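Manipulation cell, pre-purchase inspection
Grulia site, November
Inspected by: Sevim Yurt
Budget holder: Güven Polat
Quotes under review: Flostero (hands, spares), Prorum (cable management, guarding)

Status codes: OK, FIX (before purchase order), BUY (include in next year's request), HOLD (no decision).

Section 1. Work surface and test items

1.1 Tabletop condition. OK.
Scuffing is cosmetic. No replacement top needed. Strike the 614 that was penciled in for this.

1.2 Curved cutout, near edge of table. OK.
Edge trim in place. Any replacement table has to keep the cutout or the standing position changes and the reach figures have to be redone.

1.3 Test items for the pick-and-place task. OK.
Apple, banana, yellow basket. Request one spare basket of the same type. Consumables come out of the running budget and do not belong on the capital form.
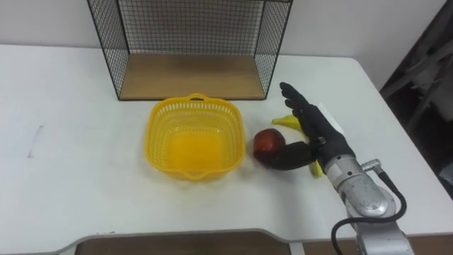 1.4 Wire shelf. FIX.
Not fastened to the tabletop. Clamp or bracket at the two rear corners. Shop stock will do, no quote required.

1.5 Height-adjustable desk. HOLD.
Desk height is part of the task setup. Record the working height on the cell card and tape over the controls. A fixed-height bench was quoted by Demirtaş at 1457. Güven wants to know whether the adjustment range has been used since commissioning. Log says twice, both times during the first setup.

Section 2. Robot, reach and clearance

2.1 Forward reach to shelf. OK.
Lower shelf can be approached with the torso bent at the hips. Upper shelf not assessed under load. Do not quote upper shelf work in the funding request until it has been.

2.2 Hip and knee joints. HOLD.
Prolonged forward bend is the posture we use most and the one the service plan says least about. Ask the supplier for the inspection interval in writing before the plan is renewed. Current plan is priced per year regardless of hours.

2.3 Grip on small rectangular parts. OK.
Included because half of the proposed work next year is boxes and blocks. Finger covering wears faster on these than on fruit. See 3.2.

2.4 Floor cable behind robot. FIX.
Trip hazard on the operator side. Low-profile cover, full length from the robot to the wall. Prorum quote 651, fitting included. Approve.
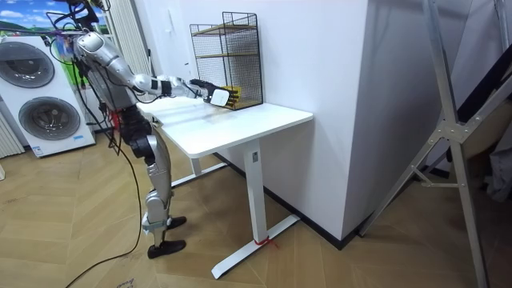 2.5 Clearance to fixed objects. FIX.
Appliances and radiator are on the same side as the robot. Mark the swing envelope on the floor and keep the appliance doors shut while the arm is powered. Minimum distance to be measured with the arm at full extension, both sides. Left-hand figure missing from the last inspection.

2.6 Aluminum frame. HOLD.
Check bolts at every bracket. Load rating plate not located. If the rating cannot be found by the time the request goes in, budget for an engineer's assessment.

Section 3. Hand and wrist

3.1 Open-hand position above basket. OK.
Fingers extend fully. Repeat check after any firmware change.

3.2 Finger coverings. BUY.
Two sets per hand. Flostero sells them singly and in sets, and the set price is better from the second set on. Lead time is the deciding factor, so order with the hand in 3.4 and not after it.

3.3 Cable routing, shoulder and upper torso. FIX.
Bundles need strain relief and sleeving. Bare bundles have been on this list for two inspections. Songül Yüksel to confirm sleeve diameter.

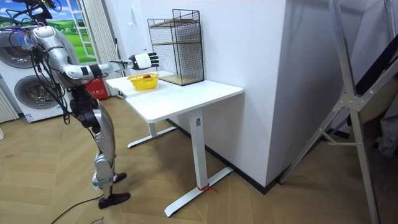

Item 3.1, hand open over the near end of the desk.

3.4 Spare hand. BUY.
One spare, right side, 2000 excluding tax. Without a spare, a finger joint failure stops the cell for the length of the repair. Last year's request had this under "optional" and it was cut. Move it to "required for operation" and attach the downtime log.

3.5 Wrist connector. FIX.
Connector stands out from the side of the wrist and takes the first contact if the arm comes in low. Fit a guard or a right-angle connector. Get both priced. Inspect the cable at the connector every week for chafing until one is fitted.

3.6 Grasp on curved, soft items. OK with comment.
Banana can be held around the middle. Grip force setting to be written on the cell card. Do not carry the fruit setting over to rigid parts.
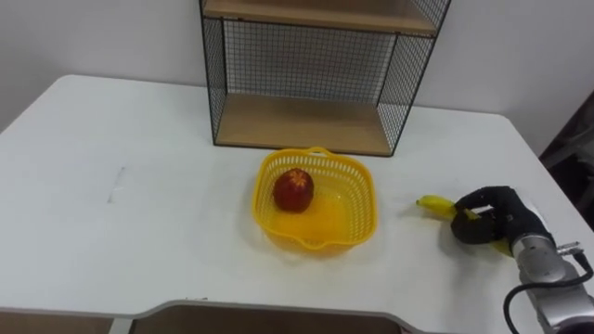 Güven Polat: I can support 3.4 as required, but I need the downtime split by cause. If most of the stoppages came from cabling, then 2.4 and 3.3 fix the larger share for much less money and the committee will say so. Please also put the coverings on a separate line, they are consumables under our rules even when bought with the hand.

Sevim Yurt: Coverings moved to a separate line. Split by cause to follow with the revised form. 3.4 stays as BUY until then.

Section 4. Open before submission

4.1 Written service interval for hip and knee joints (2.2)
4.2 Left-hand clearance figure (2.5)
4.3 Frame load rating (2.6)
4.4 Sleeve diameter (3.3)
4.5 Two prices for the wrist connector (3.5)

Second signature: Aleksandra Sikora, after 4.1 and 4.3 are closed.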